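Pattern and Repeat: Notes for Session 5
Surface Design, evening course
Tutor: Geeta Tyagi
Wednesday, January 23, 2019

Last week we got as far as the single motif, and I was delighted with the beetles, ferns and teacups that came in. Tonight we make them repeat! Bring your motif on tracing paper, plus a spare copy you don't mind cutting up.

What a repeat is

A repeat is the smallest piece of a design that can be laid next to itself, over and over, without a break. On a wallpaper roll it is set by the printing method. With rollers, the height of the repeat is the distance round the roller, so the designer has to fit the idea to the machine. Hand-block printers had more freedom, but a bigger block is a heavier block, and somebody had to lift it all day.

Insects have been favourites for a long time, and I can see why. A moth has a clear middle line, it looks good from any angle, and you can tip it a little to the left or right to break up the rows. Thick dark outlines help as well – they hold the colours apart and hide small slips in the printing.

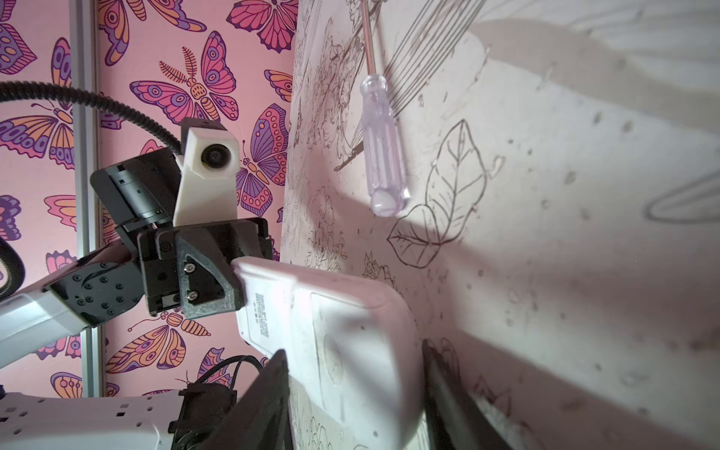
The four layouts we will try

Straight repeat. Each tile sits directly beside and above the next. It is the easiest to draw and the easiest to spot, so it suits checks, tiles and anything tidy.

Half-drop. Every second column slides down by half a tile. The eye gets led along a diagonal and stops noticing the columns. Most of the big florals in the Hirkel sample book are half-drops. Have a good look through it at the break.

Brick. The same idea turned on its side, with every second row shifted across. Lovely for wide, low motifs.

Tossed. Motifs lie at all angles with no obvious up or down. It looks careless and takes ages. You are still working inside a tile, and whatever leaves on the right must come back in on the left at exactly the same height.

Colour and scale

Try to keep to a small family of colours. Pick one ground, one dark for the line and no more than three fillings. If the fillings are close neighbours, such as pink, magenta and orange, the whole sheet hums along together and you can afford a busy drawing.
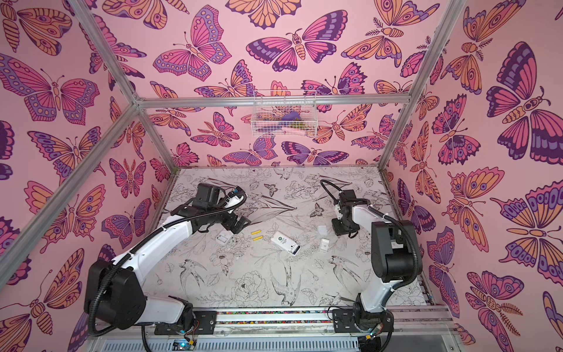
Scale is harder to judge at a desk. A motif 7 cm across feels huge in a sketchbook and quite modest on a wall, so pin your work up and walk to the far end of the room before you decide. Then squint. If stripes or holes appear between the motifs, those are your gaps lining up, and a small leaf or a bud will usually mend them.

Pairing a full-colour pattern with a plain line drawing is well worth a try too. Black line on a pale ground gives the eye somewhere quiet to go, even when the drawing itself is quite dense. 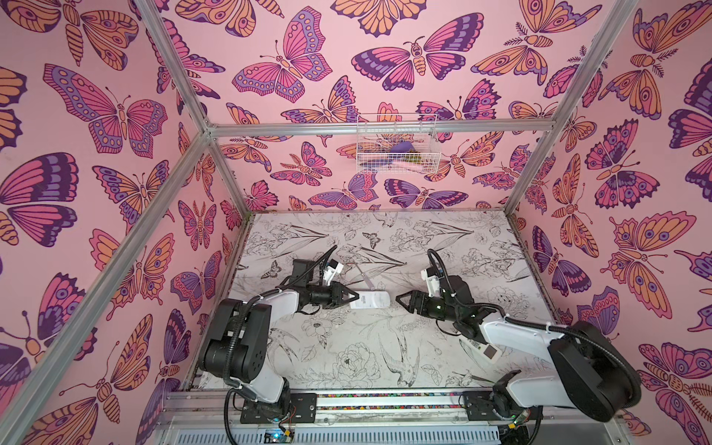
Butterflies and moths in colour, with black botanical line work on a pale ground.

Cut-and-swap method

1. Draw a 13 cm square and place your main motif in the middle, well clear of the edges.
2. Cut the square in half from top to bottom and swap the halves. Tape on the back.
3. Cut from side to side and swap again.
4. Fill the empty centre, keeping off the outer edges.
5. Make four copies and lay them together to check the joins.

For next week

Finish one half-drop and one layout of your own choice. Read the Monier handout as far as page 38 (the part on block printing is a treat), and bring two colour versions of the same tile.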